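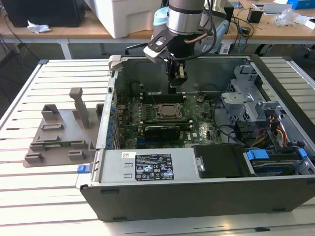
Questions about the Old Tower Bench

Everything people ask us before their first evening at the Orkcombe repair bench, where we open up elderly desktop computers, swap bits in and out of them and send them off for another few years of use. If your question isn't covered, ask at the bench. We love being asked!

Do I need to know anything about computers first?

No. If you can use a screwdriver you can join in. Teresa Wilczyńska had never taken a side panel off before last November and she now runs the memory table, so please don't be put off by anyone who talks in model numbers (we all do it after a while, sorry in advance).

Which machines do you work on?

Full-size desktop towers, mostly ex-office ones. They are wonderful to learn on. There's room to get your hands in, the parts are big enough to see, and a lot of them have coloured plastic latches where other cases have screws. On many Dells, blue plastic means "this bit is meant to be moved by you", and once you've spotted that you start seeing it everywhere. We don't take laptops or all-in-ones.

Why do you lay the tower on its side?

So the board faces up at you like a tray. Cards and memory go straight down into their slots, a dropped screw lands somewhere you can find it, and you can lean over with a torch. Upright, you're working sideways against gravity, and it's surprisingly tiring.

What should I do before I take the panel off?

Shut down properly, switch off at the wall, pull the mains lead out, then hold the power button in for a few seconds to drain what's left. Touch bare metal on the case before you touch anything else. We have wrist straps to lend and we'd like you to wear one.

How do I know which part is which?

Start with the power supply, the metal box where the mains lead goes in. It usually carries a big label covered in small print and safety symbols. The bundles of red, yellow, orange and black wires come from there. Hard drives live in a cage or tray, the graphics card sits in one of the long slots on the board, and the memory goes in the row of narrow slots close to the processor. After two or three machines you'll find your way round without thinking about it.

Can I open the power supply?

Please don't, ever. It can hold a nasty charge after it's been unplugged. If one is faulty we replace the whole box.

My memory stick won't go in. Am I pushing too hard?

Possibly not hard enough! First check the notch: it has to line up with the little bar in the slot, and it only does so one way round. If it lines up, open the clips, put a thumb on each end and press evenly until the clips come up. It takes more force than feels polite. If the notch doesn't match, stop, because you've got the wrong type of memory.

What's the fuss about the processor socket?

With the heatsink off, the processor sits out in the open under a metal frame with a lever, and it's the one place where a slip gets expensive. Keep fingers and tools away from it unless that's the job you're doing. Old thermal paste comes off with a lint-free cloth and a dab of isopropyl alcohol, and fresh paste goes on before the heatsink does. A blob the size of a pea is plenty.

Will you wipe my old hard drive?

Yes, or you can slide it out and take it home. Sławomir Gajewski looks after wiping and will happily show you how it's done.

How do I remember where the cables went?

Take a photo before you unplug anything, then another one, closer. Masking tape and a biro are good too. Pull on the plug and never on the wires, and look for a small catch before you tug.

Is it worth upgrading something this old?

Very often, yes. Swapping a hard drive for an SSD is the change people notice most, and we still get a cheer out of somebody nearly every session. More memory comes next. A new graphics card depends on the power supply, so bring the figures from its label and we'll work it out together.

Can I donate a tower?

Please do! The shelves at Orkcombe hold 264 parts at last count, all sorted by Urszula Jabłońska, and the Fallton group takes whatever we can't fit. Dead machines are welcome for spares.

Is there anything I should bring?

A cross-head screwdriver if you have one, reading glasses if you use them, and a pot or jar lid for your screws. Tea is provided, but it stays on the other table.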